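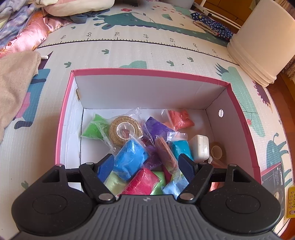

3.2 Collection kit

We used the Jusness hand-held gripper kit, sold by Larken. The kit contains the gripper, a charger and a calibration board, and the rental price is 155 euros per month. We rented two kits for 30 days and recorded 800 demonstrations in private homes.

Figure 4. Bin-picking task with the hand-held gripper. Small plastic bags of modelling clay in several colors lie together with tape in an open cardboard box.

The clay bags were chosen as a difficult object class. They are soft, they overlap each other, and the clear plastic gives strong reflections under room light. The operator had to take one bag of the requested color and place it on the mat beside the box.

The textured finger pads supplied with the kit held the bags well in most trials. Two operators (F. Nugroho and L. Wouters) reported that the wrist becomes tired when the box walls force a steep approach. The supplier's manual gives no advice on this point. We therefore limited each session to 30 demonstrations. The comparison with the Gurkitau kit is given in Section 3.3.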